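Laundry task, Sunday, afternoon session

Today I compared two policies for loading the washer: the old one, trained on 3000 demonstrations, and the Fallositz version, which adds 413 corrections made by hand. The yellow cloth is the hard item.
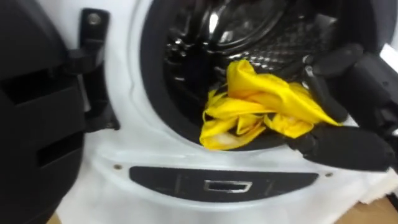
I count a trial as failed if any cloth stays on the gasket. With this rule the old policy passed 22 of 40, the new one 31 of 40.
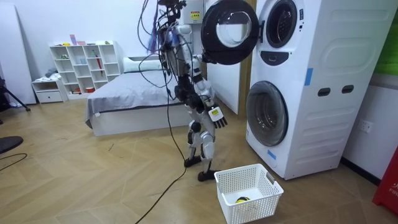 Khải Lò thinks the door angle should be fixed before we compare anything, and asks for four angles on the next run.

I agree partly. The angle was not recorded today, so I can not separate its effect.
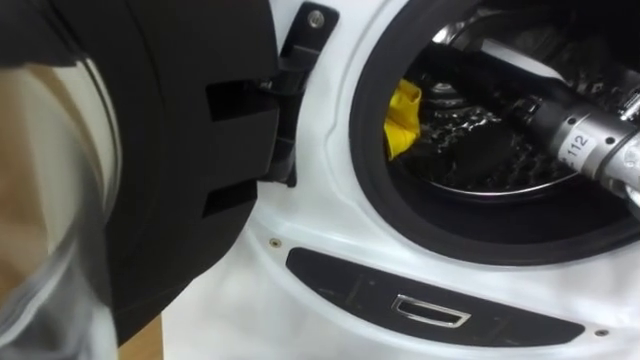
Most failures came at release, when the fingers open too early. To do: log the door angle, repeat with the same seeds.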